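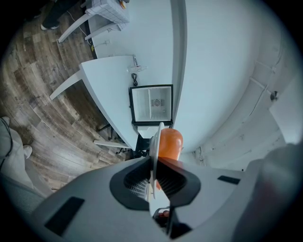
툴레로 작업실, 손 그리퍼 작업 석 달째

툴레로 2층 작업실에서 주방 보조 로봇용 동작을 모으는 일이 석 달째에 접어들었다. 작업자가 양손에 그리퍼를 하나씩 쥐고 음식과 식기를 옮기면 그 움직임이 기록되고, 알라노 급식 라인에 들어갈 로봇 팔이 이를 학습한다. 이 일을 맡은 사람은 대부분 지난봄까지 배식과 세척을 하던 직원들이다.

가장 크게 달라진 것은 하루의 리듬이다. 급식 라인에서는 점심 전후 두 시간에 일이 몰렸지만, 작업실에서는 같은 동작을 조금씩 바꿔 가며 하루 종일 되풀이한다. 냉장고 문을 열고, 물건을 꺼내 접시에 놓고, 다시 넣고, 문을 닫는다. 한 사람의 하루 목표는 300회다. 처음에는 목표를 채우느라 쉬는 시간을 거르는 사람이 있어 8월부터는 50분마다 10분씩 반드시 쉬도록 바꾸었다.

세척실에서 옮겨 온 타이슨 아스노는 허리가 편해진 대신 손목이 뻐근하다고 한다. "그릇은 무거워도 제 손으로 잡잖아요. 그리퍼는 물건이 닿는 느낌이 한 박자 늦게 옵니다. 일주일은 계속 떨어뜨렸어요." 지금은 새로 오는 사람에게 쥐는 법을 가르친다. 힘을 주기 전에 그리퍼 끝을 접시 높이까지 먼저 내리라는 것이 그의 첫 번째 주문이다.

당근처럼 둥글고 매끈한 재료는 잡는 위치에 따라 결과가 많이 갈린다. 가는 쪽을 잡으면 돌아가기 쉬워 굵은 쪽에 가깝게 잡는 방식을 기본으로 정했다. 이 기준은 개발팀 문서에 없던 것으로, 조리실 경력이 긴 리즈 호손이 제안해 작업 지침에 들어갔다. 개발팀은 앞으로 지침을 고칠 때 작업자 의견을 먼저 받기로 했다. 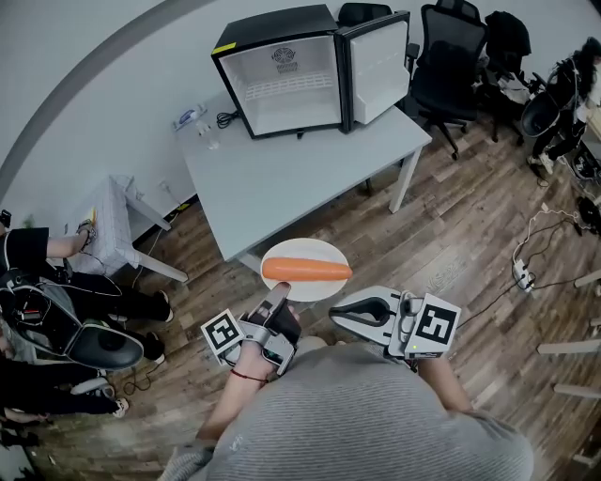

11월 이후 배치

로봇 팔은 11월에 알라노 급식 라인에 먼저 5대가 들어간다. 맡는 일은 냉장 보관 재료를 꺼내 조리대에 올리는 작업까지이고, 칼질과 배식은 지금처럼 사람이 한다. 라인 근무 인원은 줄이지 않되 새벽 준비조는 없어지고 출근 시간이 한 시간 늦춰진다. 새벽 수당이 빠지는 만큼 임금을 어떻게 보전할지는 아직 정해지지 않았다. 레장 파케트 운영팀장은 이달 안에 안을 내겠다고 밝혔다.

작업실에 남을지 라인으로 돌아갈지는 본인이 고른다. 희망서는 운영팀 레장 파케트에게 내면 되고, 손목 보호대가 필요한 사람은 타이슨에게 말하면 받을 수 있다.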